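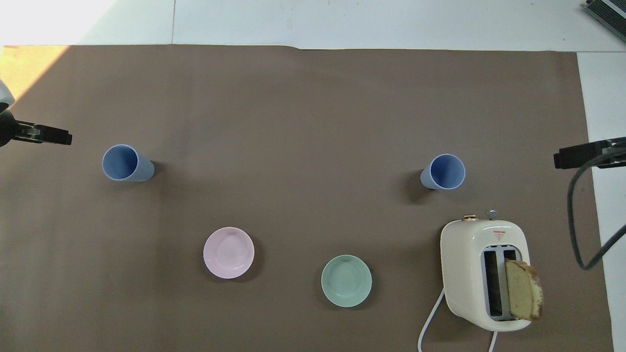

Two grippers of the Bornach test station over the breakfast table task, with cups, plates and a toaster. Photo: Stullov Robotics Laboratory

Stullov laboratory reports result on teaching two-armed robots with fewer demonstrations

BORNACH, 2023-11-11 – The Stullov Robotics Laboratory presents today a training method with which a two-armed robot can learn household tasks from 50 human demonstrations. In the earlier work of the same laboratory, 500 demonstrations were needed to reach a comparable level on the same tasks.

The method has the name Modwood. It was developed by a team under the direction of Humaira Magsi, together with the engineering company Abbasi, which supplied the control software for the test station in Bornach.

When a robot learns from demonstrations, a person guides the arms through the task and the robot records the movements together with the camera pictures. The weak point is often the moment when the work goes from one arm to the other. If one arm begins too early, the two can disturb each other, and the error grows with every next step. Modwood divides each recorded demonstration at these moments of change and trains them separately, with more weight than the simple movements between them.

"We looked for a long time at the places where our robot failed, and they were nearly always the same places," said Humaira Magsi. "It did not make sense to record the whole task again and again when the difficulty was in a few seconds of it."

The team tested the method on eight tasks at the table. They include setting cups and plates in order, handling a slice of cake at the toaster, and passing an object from one gripper to the other. The toaster task is considered the hardest of the group, as the slice is soft and the slots leave little space for error. For three of the eight tasks, the robot was also tested with cups and plates which were not used in the training. On these three the results were lower than with the known objects, but still better than with the earlier method.

Demetrius Dvorak, who is responsible for the test station, explained that the tasks were chosen for their variety of shapes. "A cup has a rim that you can take from above. A flat plate is a different problem, because the fingers must come under the edge and there is almost no room on the table," he said.

The method has limits. All tests were made at one station and with objects in reach of both arms. The laboratory has not yet tested it on a moving robot or in a real kitchen. The recordings for the training were completed in September.

A technical report with the full results for each task is available from the laboratory on request. The team plans next to repeat the tests at a second station, with operators who did not take part in the first recordings.

Press contact
Stullov Robotics Laboratory, Press Office, Bornach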